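Wollolbridge Clothing Store - progress report to the Gillstead Fund
March 5, 2022
Prepared by Irfan Ghumman

Sorry for the short notes, wanted this with you before the panel meets. Full accounts to follow separately.

Where we are

Sorting room open and in use. Moved out of the old hall at Jallumholm over the winter, took longer than planned (lease, then the lock, then the lease again). We now have the back room at Ibrahim House on a three year agreement, heating included. Rent as per the budget you approved, no change.

Garments sorted, folded and logged so far: 363. That is since the move only. The older stock from Jallumholm is still in bags and has not been logged, so please dont add the two together when comparing with the last report.

Referrals are coming mainly from the two primary schools and the health visitor team. Adults' tops go fastest. Children's coats we can't keep hold of. Trousers slow, mostly wrong lengths.

What your money went on

Shelving - the metal slatted kind, bought second hand from a shop closing down in Gillstead. Saved enough on this to cover the delivery and a second box of size labels. Legs needed levelling, floor in that room is not flat.
Table - white, plain rectangular, right height for folding standing up. We tried a lower one first and everyone had a bad back by lunch.
Laundry costs - 70 pounds a month at present. Was budgeted lower. Explained below.
Printing - referral slips and the fold guide.

Fold guide

This was in the plan as "staff training materials" and it's now one side of A4. Everything gets folded to the same size so it sits in a row along the shelf and you can see each piece without pulling the others out. Sleeves in first, then the bottom up, then flat with the hand. First version had too many steps and people ignored it. Second version is better. Jumpers still a problem, they come out too fat for the row, so we may hang them if we can get a rail.

We also agreed to lay things out by single pieces on the shelf, not stacks. Stacks look tidy for an hour and then a family looks for one size and the whole lot is on the floor. Costs us space but we have space.

Problems

Laundry. More donations than expected arrive needing a wash before they can go out. We asked donors to send clean items and put it on the poster, some improvement but not enough. Asking if we can move 80 pounds from the printing line to cover the next bit. Printing is underspent anyway.

Sizes. Labels cut out of a lot of the tops so we are measuring by hand against a chart. Slow. One session got through very little for this reason, logged as such.
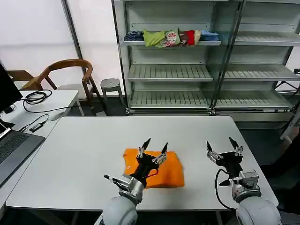 Shelf order is still being argued over. At the moment it goes along the top first, left to right, and we fill downwards as more gets folded. Some of the team want it by size from the start, which makes sense for children's but for adults the colours and prints are what people ask for. Will try by size on the lower shelves and keep the top as it is, then see which gets picked over less.

Not done yet

Rail for jumpers and coats. One quote in, waiting on another.
Opening hours sign for the front door.
Logging of old Jallumholm bags - needs two full sessions, not booked.
Feedback forms from the schools. Sent out, 3 back.

Next period

Second session each week if we can cover it. Summer clothes need to be out and folded by June so the winter things have to be packed away before that, boxes promised by the Wollolbridge library but not collected. Will need someone with a van.

Decision needed from you: the 80 pounds as above, and whether the rail can come out of the furniture line or needs a new request. Email is fine, I am not at the desk much.

Receipts attached apart from the shelving, where the seller gave a handwritten note. Have scanned both sides of it. Let me know if thats not acceptable and I will go back to them.

Irfan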